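Sarla Gautam
Thread, 2/8/18

I get asked whether a machine can clear a kitchen counter yet. I've worked on this for a while now, first at Karpenko and then on my own, so I'm going to put my answer in one place. Short posts, no particular order.

First, what I mean by clearing a counter. Things that belong somewhere else get picked up and put there. Things that belong on the counter stay. Nothing gets knocked off the edge. A ten-year-old can do it while complaining.

My setup is a simulated kitchen. I run the arm in software before I let anything near real dishes. A bad run costs me a few seconds of computer time and I don't have to sweep.

The controller is called Caven. It decides where the gripper goes and when it closes. The kitchen and the objects come from a package called Stokument, which lets me swap surfaces and move items between runs.

In April I started logging every attempt the same way: one object to pick up, at least one other thing nearby that should be left alone. I've logged 951 attempts so far. A pass means the right object ends up in the right place and everything else stays put.

Most of the failures happen before anything is lifted. The arm gets to the right area, comes down a little off, and one finger pushes the object away. Then it closes on air and goes through the rest of the job as if it were holding something.

I fixed part of that by having it check the finger gap after closing. If the fingers shut all the way, there's nothing in them, so go back and look again. It's a dumb check and I should have had it from the start. 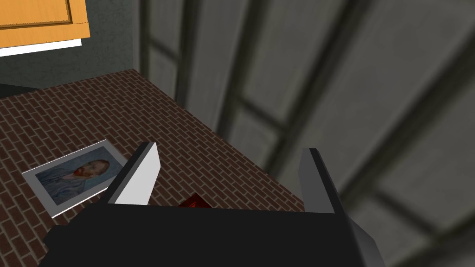
Simulated kitchen, gripper open over a small dark red object. The portrait is the thing to leave alone.

Flat things are their own problem. A picture lying face-up gives two fingers almost nothing to hold. A person slides it to the edge of the counter and pinches it there, or gets a fingernail under it. My gripper doesn't have fingernails. For now I only ask it to leave flat things where they are.

Leaving them where they are is harder than it sounds. The fingers are narrow but the body behind them is wide. You can line up the fingertips perfectly and still drag a corner of something with the part you forgot to plan for. I had 37 runs thrown out for exactly this.

Patterned surfaces cause less trouble than I expected. I tried plain gray, wood grain and brick. Brick was a little worse for small dark red objects, which makes sense, it's reddish brown too. I turned up the light in the simulator and it got better. I don't count that as solved. I can't ask people to relight their kitchens.

Someone asked about the camera view. When the gripper is low, its own body hides a good part of what it's reaching for. You do the same thing with your hand when you pick up a coin, but you can feel the coin. Mine has no touch sensing, so it has to remember where the object was a moment ago.

So, numbers. With one object and a clear space around it, it does well enough that I stopped watching. With a neighbor close by, 321 of the logged attempts were that kind, and those are where I spend my time now. I won't post a success rate until I've rerun them all on the same version of the code.

Speed: a single pick and place takes 40 seconds if nothing goes wrong. I could push it faster. Every time I do, it starts bumping things, so I leave it.

Is shop-floor work further along? Yes, by a lot. I visited the packing line at Skorkidura last year. Same part, same tray, same spot, all shift. Nobody there leaves the mail on the conveyor. Their arm would beat mine at its own job and would be lost on a counter.

People also ask about dishes. Not yet, for me. Wet plates, stacked bowls and glasses are three different jobs and I haven't started on any of them.

My answer for now: a machine can pick up one small thing from a counter if you're patient and you don't mind it asking for a second look. I wouldn't pay for that as a household helper. I'd want the whole counter done, on any counter, without me standing there.

Next up is two objects in one run, then a drawer. I'll add to this thread when the two-object runs are finished. If you have a simulated drawer that opens and closes without jittering, please send it to me, mine is terrible.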